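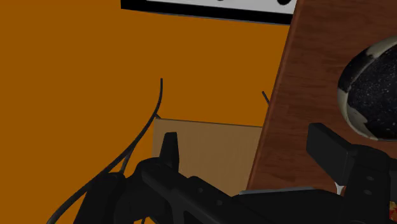 Pelkonen randomization is a method for training robot manipulation policies in simulation so that they carry over to real hardware. It changes the look of the simulated surroundings between episodes – wall color, surface textures, lighting and the choice of background objects – while keeping the robot model and the task the same. The method takes its name from the Pelkonen laboratory, where it was developed as an extension of ordinary domain randomization.

Background

Policies that act on camera input often fail when moved from a simulator to a real room. Rendered images tend to have cleaner surfaces and more even light than real ones, and a network can come to depend on details that exist only in the renderer. Domain randomization deals with this by varying those details widely during training. A known drawback is that very wide variation slows learning, and some of the generated scenes are of little use.

Method

Training scenes are built in Zomside, a simulator with a wrist-mounted virtual camera. Each episode starts from a base layout that holds the target object and the arm. The generator then draws a wall color, a texture for each large surface and a set of distractor objects. Distractors may be placed so that they partly hide one another or the target. The gripper is never recolored, as the policy is expected to use it as a fixed visual reference.

Unlike earlier versions of the technique, the draw is not uniform. After every training round, scenes are scored by how much the policy's chosen action changes when only the appearance of the scene is changed. Scenes with a high score are drawn more often in the next round, and scenes with a score near zero are dropped. The full procedure runs for 5 rounds.

Cables attached to the gripper are modeled as flexible bodies. In early tests they were left out, and the resulting policies made reaching errors whenever a real cable crossed the camera's view.

Results

The main evaluation used the Vutano pick task, in which an arm must reach for and lift a named object among clutter. Policies were trained on 1,056 scenes and then tested on a real arm for 241 trials without further training. The scored draw gave a higher success rate than a uniform draw over the same number of scenes. Most of the remaining failures came at the moment of contact, which the authors put down to friction settings in the simulator. Changes in appearance were a less common cause.

A later study, Porna, repeated the work with a different arm and 4 object sets. It found a smaller gain and noted that the scoring step adds to training time.

Limitations

The method does not vary physical properties such as mass or friction. It also assumes that the camera position on the real arm closely matches the simulated one. The November update to Zomside added small random shifts in camera position – these are turned off by default.

See also

Domain randomization
Sim-to-real transfer
Visual servoing

This page was last edited on May 13, 2021.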